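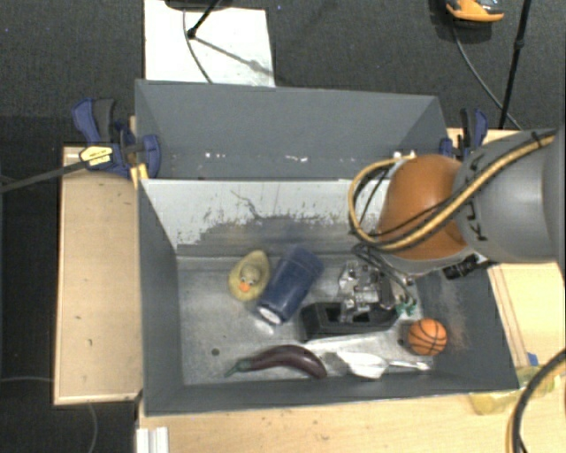

Pour Tsung-han Leung, douze minutes plus cinq secondes par coup, c'est encore trop court : à cette cadence, dit-il, une finale de tours se joue à l'instinct, et il aurait préféré un tour de moins et des parties plus longues. On lui laisse la parole d'entrée, vu qu'il a été le premier à répondre quand le règlement a circulé, et qu'il jouera quand même.

COMMUNIQUÉ DE PRESSE
Wovholm, diffusion immédiate

La Coupe de Wovholm d'échecs rapides par équipes revient en juin – nouveau format, nouvelle salle, barème de moyenne revu

Le Cercle d'échecs de Wovholm organise en juin la prochaine édition de sa Coupe rapide par équipes de quatre. Deux journées, sept rondes au système suisse, puis des matchs de classement pour tout le monde. Lieu : la halle Dernora, quai nord, à cinq minutes à pied de la gare. L'ancienne salle des fêtes est en travaux, on n'y retournera pas avant un moment.

26 équipes sont déjà engagées. Plafond fixé à 28. Il reste donc deux places au moment où part ce communiqué, premier arrivé premier servi, dossier complet uniquement. Un dossier sans numéros de licence n'est pas un dossier complet (on le redit, chaque année c'est pareil).

Ce qui change

La cadence d'abord. On passe de quinze minutes sèches à douze minutes plus cinq secondes par coup. Les arbitres le demandaient depuis longtemps : trop de drapeaux tombés dans des positions nulles, trop de réclamations en fin de ronde. Avec l'incrément, plus de demande de nulle à l'arbitre dans les deux dernières minutes. La ronde devrait tenir dans le même créneau. Si ça déborde, on décale la pause, pas la ronde suivante.

Ensuite la moyenne d'équipe. Jusqu'ici, un joueur sans classement rapide comptait à la valeur plancher, ce qui permettait d'aligner trois gros classements et un débutant déclaré pour passer sous la barre. Désormais tout joueur sans Elo rapide est compté à son Elo lent, et à défaut à l'estimation de son club, validée par l'arbitre principal avant la première ronde. Les remplaçants entrent aussi dans le calcul. Un seul remplaçant par équipe.

Enfin l'ordre des échiquiers. Fixe pour toute la compétition, déposé au pointage. Inversion = partie perdue pour les échiquiers concernés. Pas d'exception, même entre deux joueurs de même classement.

Le tournoi des moins de 1000

Nouveauté attendue par les écoles du secteur. Un tournoi individuel réservé aux joueurs classés moins de 1000 Elo, enfants et adultes confondus, se jouera le premier après-midi dans la petite salle de l'étage. Cinq rondes, dix minutes plus cinq secondes. Feuille de partie facultative. Les inscriptions se prennent sur place, au comptoir, fermeture du pointage à 13 h 30 précises.

« On avait des parents qui attendaient toute la journée dans le couloir et qui jouent eux-même très correctement, rappelle Nabil Abou Jaoude, directeur du tournoi. Autant leur donner un échiquier. Et pour les petits, rencontrer un adulte qui hésite autant qu'eux sur une tour en prise, ça détend. »

Appariements et résultats en direct

Les appariements seront faits avec Lobo, le logiciel que le cercle utilise déjà pour ses opens du soir. Affichage papier à l'entrée de la halle et publication en ligne dans la foulée. Les capitaines signent la feuille de match, la déposent à la table d'arbitrage, c'est cette feuille qui fait foi – pas la page web. En cas d'erreur de saisie, réclamation possible jusqu'à la publication de la ronde d'après. Ensuite c'est trop tard.

Les quatre échiquiers de la table 1 seront retransmis. Les autres non. Les équipes qui souhaitent saisir leurs propres parties peuvent le faire après le match, un poste sera libre dans la salle d'analyse. L'an dernier, 1027 parties avaient été versées dans la base du cercle sur l'ensemble de la saison, coupe comprise, et elles sont consultables gratuitement par tout licencié qui en fait la demande.

Rappel : téléphones éteints et dans le sac, sac sous la chaise. Une montre connectée est un téléphone. Un joueur surpris avec un appareil allumé dans l'aire de jeu perd sa partie, l'équipe continue à trois pour la ronde.

Clornham de retour

Les amis anglais de Clornham reviennent avec deux équipes, après une édition manquée. On se souvient de leur dernière visite : quatrièmes, battus par le futur vainqueur sur un échiquier, le quatrième, dans une finale fous de couleurs opposées que tout le monde donnait nulle. La revanche est annoncée, ils l'ont écrit dans leur mail d'inscription. Un blitz amical Wovholm – Clornham sur dix échiquiers est prévu le premier soir, à 20 h 30, entrée libre, les spectateurs peuvent circuler entre les tables mais sans commenter.

Parmi les équipes à suivre, le tenant du titre présente trois de ses quatre titulaires. Le premier échiquier est parti jouer ailleurs, son remplaçant sera connu au pointage. Wovholm 1 joue à domicile, ce qui ne lui a jamais trop réussi. Wovholm 2 et 3 visent la première moitié du tableau et le disent.

Prix

Coupe et prix en espèces aux trois premières équipes. Prix de la meilleure équipe de moins de 1600 de moyenne, prix de la meilleure équipe mixte (deux joueuses au minimum alignées à chaque ronde), prix par échiquier au pourcentage, six parties jouées au moins. Livres et pendules pour le tournoi des moins de 1000. Les prix ne se cumulent pas, sauf les prix d'échiquier. Présence obligatoire à la remise, à 18 h le second jour.

Côté pratique

Pointage des équipes à partir de 8 h 45, clôture à 9 h 30. Première ronde à 10 h. Une équipe absente au pointage n'est pas appariée à la première ronde, elle peut rejoindre à la deuxième avec un zéro.
Buvette dans le hall toute la journée, plat chaud le midi sur réservation par le capitaine. Rien à manger dans l'aire de jeu, les boissons fermées sont tolérées.
Parking derrière la halle, côté quai. L'entrée par la rue est réservée aux piétons et aux personnes à mobilité réduite, demander l'ascenseur au comptoir.
Salle d'analyse ouverte pendant les rondes. Silence dans l'escalier svp, il donne directement sur les premières tables.

Presse

Accréditation sur simple demande auprès du cercle. Photos autorisées pendant les cinq premières minutes de chaque ronde, sans flash. Nabil Abou Jaoude se tient à disposition des journalistes avant la première ronde et pendant la pause de midi, pas entre les rondes. Le règlement intérieur complet et la liste des équipes engagés sont envoyés sur demande.

Cercle d'échecs de Wovholm – service presse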